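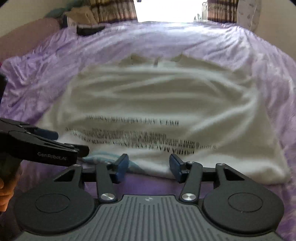

How machines are changing the work of a laundry

A commercial laundry washes, dries and folds things for hotels, hospitals and families. Volleck is a laundry of this kind. It has 80 workers, and until recently most of them folded by hand.

Automation means having a machine do a job, or part of a job, that a person used to do. At Volleck the washing was automated long ago. Folding came much later, and it is still only partly done by machines.

Why is folding hard for a machine?

A brick keeps its shape when you pick it up. Cloth does not. Drop the same T-shirt 100 times and it will land in 100 different shapes. Engineers call cloth a "deformable" object, which means its shape changes when it is pushed or pulled.

Before a robot can fold a shirt it must find the edges, decide which part is the collar, and pull out the creases. A gripper has two fingers that open and close. It has to pinch one layer of cloth and leave the layer underneath alone. 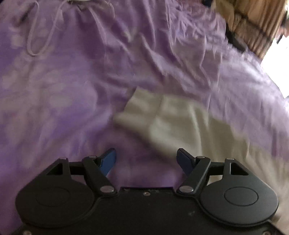

Colour can help with this. If the cloth on top is a different colour from the cloth below, a computer can find the boundary between them more easily. Shiny fabric is more difficult. Light bounces off it in bright patches, and a bright patch can look like an edge.

How does the robot learn?

One method is to have people do the task first using grippers held in their hands. A camera on the gripper records how the cloth moves. The recordings are then used to train a computer program. Training needs many different rooms, fabrics and kinds of light, so that the program does not learn just one table and one shirt.

What changed for the workers?

Volleck put in a folding line called the Ditus in March. It handles towels and flat sheets. Fitted sheets, shirts and baby clothes are still folded by hand.

Three jobs at the laundry are now different:

Feeders place towels on the belt. They lift less than before, but they must keep pace with the machine.

Checkers look for stains and bad folds – the Ditus cannot see a small tear.

Technicians clear jams and clean the sensors. They took a course at Hodance, a training centre, to learn how.

Some workers like the change because their shoulders are less sore. Others find the new work repetitive, and the line is noisy, so it is harder to talk.

Words to know

Sensor: a part that measures something, such as light or pressure.

Jam: cloth stuck in a machine.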